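Priltach support desk / Manipulation research / Ticket thread
Subject: Policy scores differ between wrist view and fixed view
Raised by: Brittany Leclerc, Jotdale group
Assigned to: Brayden Beaulieu
Status: Open, waiting on rerun

Brittany wrote:

Hello Brayden, and thank you for being so patient with us last time. I'm sorry to be back so soon! We are still working on the view ablation for the Robichaud paper, where we train the same policy twice – once with the wrist camera alone, and once with the wrist and fixed cameras together – and compare how well each one lines up its grasp. Both runs go to 2000 steps with the same seed and the same demonstrations.

The trouble is that the wrist-only policy seems to lose its bearings near the green sandwich maker. The predicted motion drifts sideways, and I can't decide whether that is a real result (which would be lovely, as it is more or less what we hoped to show) or something silly in our crop settings. The appliance comes in at the right-hand side and a good part of it is missing from the view.
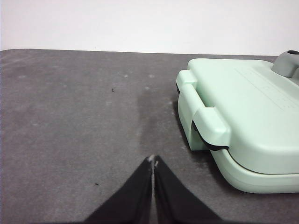 Attachment 1. Wrist view, fingers close together, latch side of the sandwich maker to the right.

Brayden wrote:

Hello Brittany, no need to apologise, it's a nice one to have on a wet February afternoon. Before we blame the method, could you check two things for me? First, the crop. If your loader takes a centre square, you'll be throwing away most of what little the policy can see of the appliance, and the plain grey mat doesn't give it much to hold on to. Second, please send a wrist picture with the item between the fingers or close to them, so that I can look at the sharpness.

Brittany wrote:

You were right about the crop, it was a centre square. I've switched it to resize with padding and started both runs again. The close view is attached too. The edges of the item look soft to me, more so at the lower left, and the mat has gone streaky. Is that enough to upset the encoder? 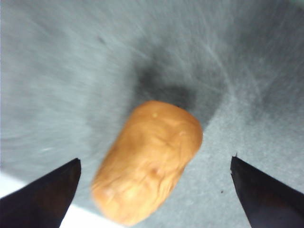
Attachment 2. Wrist view, orange-tan item near the centre, one finger on either side towards the bottom.

Brayden wrote:

It may well be, yes. I can't tell from a single still whether that is motion or focus, so please don't write either of them into the paper yet. What I'd do is pull the 10 images before and after that one and see whether the streaks come and go with the arm speed in your log. If they do, it's motion, and you can either shorten the exposure or leave them in and report it, as the Wostarley people did in their workshop note. I rather favour leaving them in, but then I am always fond of an honest mess.

Could I also have the fixed view, please? I'd like to know what the second policy gets that the first one doesn't.

Brittany wrote:

Of course, and thank you. It takes in the whole appliance, the pan and its handle included, with a potato in front.
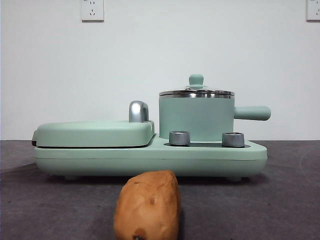

Attachment 3. Fixed view: breakfast machine, saucepan on the right-hand half, potato in the foreground.

Brayden wrote:

Very helpful. The potato overlaps the lower edge of the base from this side, so the fixed camera has a blind spot of its own, and I would say so in the limitations. Otherwise I'm happy with the comparison as you've set it up. When the reruns finish, send me the lateral error for each policy, split by distance from the appliance, and keep the old centre-crop numbers in a separate table so that they don't get mixed in.

Brittany wrote:

Will do. The wrist-only run is still going and the other is queued behind it. I'll add both logs to this ticket tomorrow morning.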